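Unit 4: Storage and stock on open shelves
Handout for the evening course in small shop management
Tutor: Dilek Tuncer

Read this before the session on 8th March and bring your own floor plan. If you don't have a shop yet, use the Dorkero plan from Unit 2.

1. Where stock sits

Most small shops keep stock in three places: the sales floor, the back room and somewhere off site. Each move between them costs time. Last December the shop in our case study, Drestonau, had 551 product lines, and 84 of them were kept only in the back room. Staff had to leave the till to fetch them. Reet Lill, who managed the shop then, moved the fastest sellers forward first and left everything else alone for a month.

2. Shelf height

Goods between hip and shoulder height are picked up most easily. Put heavy items at the lower end of this range. Very low shelves suit bulky goods that customers already know they want. High shelves are for light spare stock, and should not be used for glass.

Depth matters as much as height. A deep shelf holds more, but items at the back get forgotten and go out of date. For small packets, 30 per cent of the depth is often wasted unless the shelf has a divider.

3. Colour and labels

Colour can mark a zone, so that new staff find their way without asking. Pick one strong colour per zone and keep to it. Pale goods show up well against a dark shelf and dark goods against a light one.
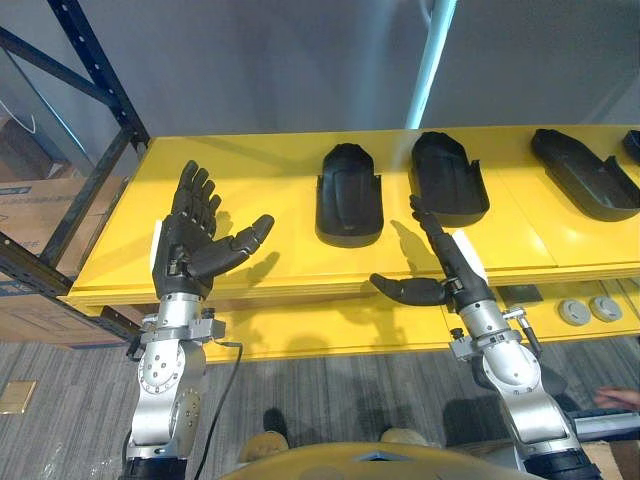 Fig. 4.1 A bright yellow shelf.

Labels go on the front edge, directly under the item. Write the name first, then the price, then the reorder number. Handwritten labels are fine for a week – after that they fade or curl, and should be printed.

4. Reordering

The reorder point is the amount you sell while waiting for a delivery, plus a reserve. Suppose you sell 80 units in the time a delivery takes and want 20 in reserve. Your reorder point is then 100. Check it again when the supplier changes or the season turns.

Erdal Oral's notes on Fandolov (in the reader) show what happens when the reserve is set too high: cash was tied up in slow goods and the rent was paid late.

5. For next time

Mark the three storage places on your plan. Choose one shelf and write down what is on it, how often it is filled and who fills it. Work out a reorder point for two products, one fast and one slow. Gönül Yaman will collect the sheets at the start of the session.

Further reading: Lý case, pages as marked in the reader.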